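Notes on the Household Laundry, Part 2: Dark Fabrics and Denim

Posted 4 November 2025

The first part of these notes dealt with the wash itself. The present entry concerns folding, a subject to which this blog has given too little attention. Since the move to the house on Tindall Lane in January, all clean laundry has been sorted and folded on one white surface, and the procedure has now been used long enough to be set down in writing.

Sorting is completed before any folding begins. Dark items form the first group, denim the second, and towels and bed linen the third. Socks are held back until the end. Readers who prefer to sort by owner are welcome to do so, although in this household that method led to three unfinished piles and a good deal of walking back and forth.

Dark fabrics

Black garments show lint, and they also conceal their own seams. A white surface is of considerable help on both counts. Each piece is lifted by a corner or a folded edge and allowed to hang for a moment before it is laid down. The creases can then be seen, and a sleeve or hem that has turned under may be corrected before it is pressed flat.
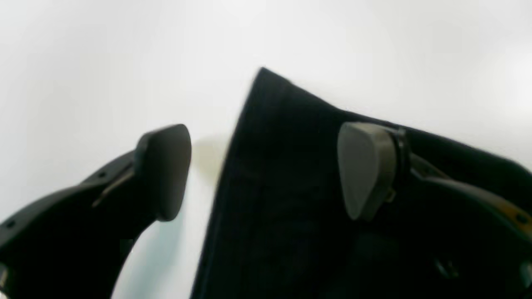
Black fabric held upright, with the fold at its peak.

Once the piece is down, it should be smoothed from the center toward the edges with the flat of the hand. Knit fabrics are not to be pulled. A lint roller is used at this stage and again after the last fold. The Cukico roller purchased last year has 76 sheets and has performed adequately, but the handle is short, and a longer one will be considered when the refills run out.

All dark items are folded in thirds lengthwise and then in half. They are stored on edge in the second drawer, where 12 pieces fit without crowding. The Inditz dividers mentioned in an earlier entry remain in place. One of them has begun to lean and will need to be reseated.

Denim

Denim is the slowest group to process. It comes out of the machine twisted, and the legs of jeans tend to hold whatever shape they dried in. The weight of the cloth makes shaking it out tiring, and it is advisable to deal with denim before fatigue sets in.

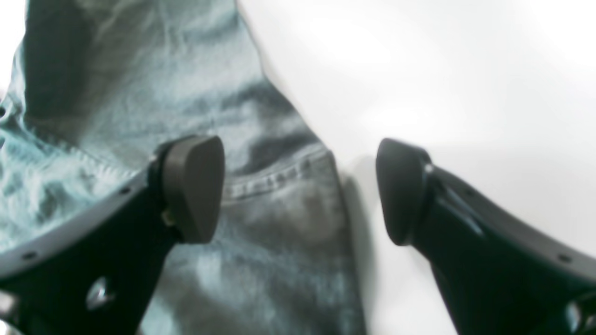 Light blue denim, crumpled.

The recommended order is as follows. Spread the item flat. Close all buttons and zippers. Turn the pockets in. Flatten the waistband first and work down toward the hems. For jeans, lay one leg over the other, tuck in the point at the seat, and fold upward twice. Jackets are placed on hangers, as folding leaves a hard line across the back.

Light and dark denim are kept in separate stacks. This rule was adopted after a new pair of dark jeans left color on a pale shirt in the Curkis storage bin, and no exceptions have been made to it.

Part 3 will address fitted sheets. Comments on the folding of overalls would be appreciated, as no satisfactory method has yet been found here.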